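Buying a robot arm and hand for your workshop or lab: frequently asked questions

These are the questions we get most often from departments putting together an equipment request for the Flilthorpe site. Requests for the next round close at the end of May.

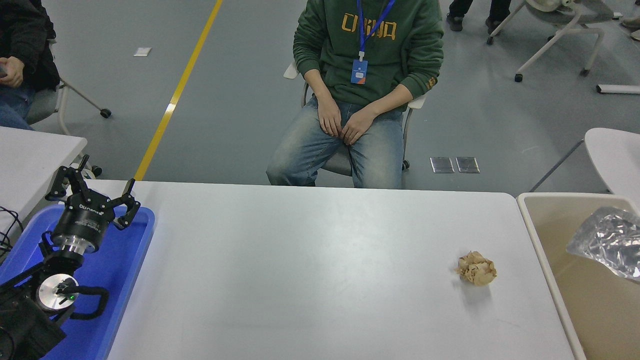

Prices for arms and hands are quoted separately by almost every supplier, so please list them on separate lines of the form. If you only have a bundle price, ask for it to be split before you send the request in.

Who can put in a request?

Any group with a budget code and a named person who will look after the equipment. Students can write the request but a member of staff has to sign it.

Do I need a three-fingered hand, or will a two-finger gripper do?

Start with the objects. If everything you pick up is a box or a tube of known size, a parallel gripper is cheaper, quicker to set up and easier to repair. A hand with jointed fingers is worth pricing if you handle soft or irregular things such as crumpled paper, bags, cloth or fruit. We ask for a short list of the actual objects with every request for a jointed hand. "General manipulation" on its own will be sent back.

Can I borrow one before I buy?

Yes. Janach and Puvton both lend demonstration units, normally for 2 weeks. Book the loan through us so that it goes on the site insurance. Du does not lend hands but will run your objects at their own premises if you post them.

What do people forget to budget for?

Mostly the small items. Last round the same ones were missing again and again:

Adapter plate between wrist and hand
Spare fingertips and at least one spare finger
Power supply and cables of the right length
Cable clips or sleeving
A table that doesn't move when the arm does
Training for a second person
Carriage and, for overseas orders, import charges

An adapter plate from our own workshop is charged at £191. Bought-in plates vary a good deal, and some suppliers include one if asked.

What sort of table should I get?

A plain, light-coloured top with a matt finish suits most camera work. Check the load rating against the arm at full reach, with the hand fitted. Folding tables are not accepted for anything that bolts down. If you already have a table, give its size and depth on the form and say how the arm will be fixed.

How much floor space should I plan for?

Allow for the table, the full reach of the arm on every side, and a place for the operator to sit or stand outside that reach. Other people will want to watch, and they need room too. Mark the boundary on your floor plan. Include the position of floor sockets, as moving one has to be quoted by Estates and can take longer than the delivery.

Is there a limit on small purchases?

Anything under £700 can go on a department card without a request. You can't split a hand into several orders to get below the limit. Spares for equipment you already own are fine.

How long does delivery take?

Ask for a date in writing. Arms are often held in stock, hands usually aren't. If the two come from different suppliers, don't book training until both have a confirmed date.

Should I pay for a service contract?

For the arm, get a quote and compare it with the cost of one repair. For the hand, we generally advise buying spare parts instead. Fingers take most of the knocks and can be changed in-house with the maker's kit. Check that doing so doesn't affect the warranty.

Do I need a risk assessment before ordering?

A draft is enough at the request stage. The full version must be signed before the arm is switched on. It should cover the stop button, who may be within reach, and what happens when the hand drops something.

Can I buy second-hand?

Yes, if the seller can supply the controller, the manuals and a record of faults. Check that the software is still supported. We have turned down two arms that were good value but needed a controller the maker no longer repairs.

Who do I contact?

Rongrong Qian in Equipment Planning, Flilthorpe. Please put your budget code in the subject line. Complete requests get a reply within 48 hours, not counting weekends. Forms sent on a Sunday are logged the next morning.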